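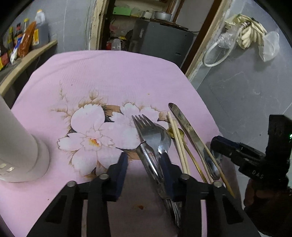 The Rule About Knives

The rule book at Pavent ran to 115 pages, and the page I loved best, the one I would have saved from a fire if it came to that, was page 80. It had only one rule on it. "Close on the handles. Wait. Then lift."

I had come to Pavent in August to teach table clearing, and I'd supposed (being young, and rather pleased with myself) that the waiting was there for the machines. So I hurried. I closed and lifted, closed and lifted, forks and chopsticks and all, and by noon I had 30 rounds to my name and went looking for somebody to admire them.

The old woman who kept the book read through my log with her glasses pushed up into her hair. She was very kind about it, I must say. She poured me tea first.

"And where was the knife pointing?" she asked.

I said I didn't know — it had gone into the tray with everything else.

"Well, dear, somebody's grandmother will be sitting by that tray," she said, and she slid the book over to me, open at page 80, where a pencil note in the margin said: look at the blade, look at the people, look at the blade again.

I threw out all 30 and started over. It took me until the lamps came on, and I only managed 20, but I could have told you about every knife in them. She stamped the sheet without a word and cut me a very large slice of plum cake, handing it over handle first, so to speak, with the fork turned toward my hand.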